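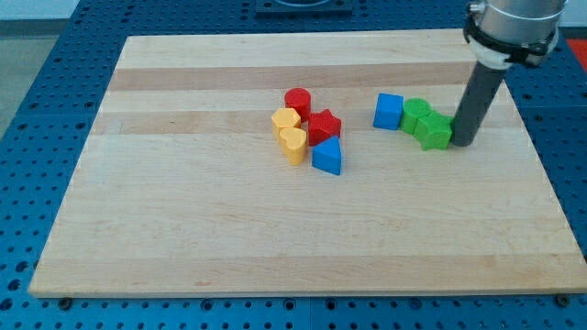

Skorach launches wooden shape blocks for nurseries and playgroups

FOR IMMEDIATE RELEASE

Jesatholm, October - Toy maker Skorach has today put its first set of shape blocks on sale to nurseries, playgroups and families. The set is called Lomby. Small chunky blocks, plain bright colours, one big flat wooden board to play on. No batteries, no app, no songs.

Blocks come as cylinders, cubes, triangles, hexagons, hearts and stars. Colours are red, yellow, blue and green. A star can be red or green, a cylinder the same, so children can sort by shape one day and by colour the next, or ignore both and make a heap. Most make a heap.

Lomby began as a tidying-up problem. Oriana Salinas ran the toddler room at the Escobar playgroup before joining Skorach and was fed up with blocks ending the morning under the radiator. The board was her idea. Children treat it as the place where the blocks live, and they bring them back to it.

"I wanted something you could put down on any table and the play stays more or less on top of it," said Salinas. "Two children can have an end each. One is lining things up, the other is doing a sort of garden with the stars and the heart. You don't have to referee as much."

The set was tried out over the spring and summer in 4 settings in and near Jesatholm, with 117 children taking part. Staff kept a notebook by the table. Several changes came out of it: the points on the star were made shorter and fatter, the triangle got thicker so it can be picked up from the side, and a purple oval was dropped becuase children kept posting it down the back of things.

The heart was nearly dropped too. Slavica Hodžić, who looks after design at Skorach, had it down as a shape for birthday cards.

"Then we read the notebooks and it was the one they argued over," said Hodžić. "So the heart stays. The hexagon I had to fight for a bit more. It is good for small hands, flat sides all the way round, and it sits nicely next to nearly anything."

Suggested games are printed on a single folded sheet. Make a row and ask which one has gone missing. Put a round one behind a pointy one and see who can spot it from their side of the table. Find all the blues. Older children can draw round the blocks on paper and match them up afterwards. The sheet is in large type with no long words, and settings are free to photocopy it.

First run is 1782 sets, made and packed at the Skorach workshop. Orders placed by noon on Monday go out the same week. Nurseries ordering for more than one room should ring first as boards are sent seperately from the blocks.

Spare blocks can be bought singly, any shape, any colour in the range. Lost ones are replaced free for the first 30 days.

A drop-in play morning will be held at the Escobar playgroup hall, doors 9.30am, under-fives welcome with a grown up. Tea, squash, several boards out on the tables.

Notes to editors

Skorach makes wooden toys and play furniture for early years settings. Based in Jesatholm.

Oriana Salinas and Slavica Hodžić are available for interview, mornings best.

Review sets on request, please say if you need it back-dated to an earlier order.

Press contact: Damián Jara, Skorach press desk
Trade orders: Leandro Huenchumán

ENDS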